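Two-Arm Cell Checklist, Cloth Handling, October

Cell: Karix 2, Nuletti side
Form: Esard good-practice sheet, 6 points

1. E-stop within reach of the operator's chair. OK. Great spot for it now!
2. Arm bases tight on the front rail. OK.

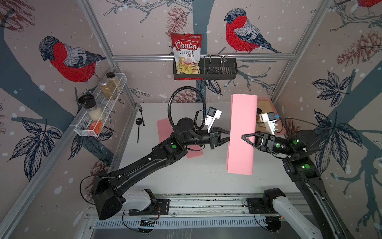
3. Speed limit set to 49 percent for shared handling. OK. Love how calm the handovers look at this setting.
4. Rail slots brushed out. REDO. Small debris along the front rail, please clear before the next run.
5. Cable slack checked through full wrist travel. OK, both arms.

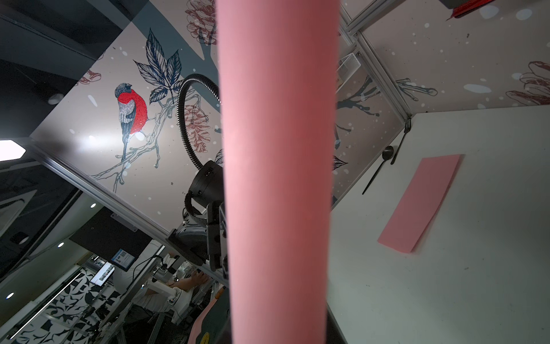

6. Loose items logged before start. Araújo added this line and I'm a big fan, it takes two minutes and saves so much guessing later. Log the black spoon and fork at the back of the table too, even if the task only uses cloth.

Result: pass, with point 4 open.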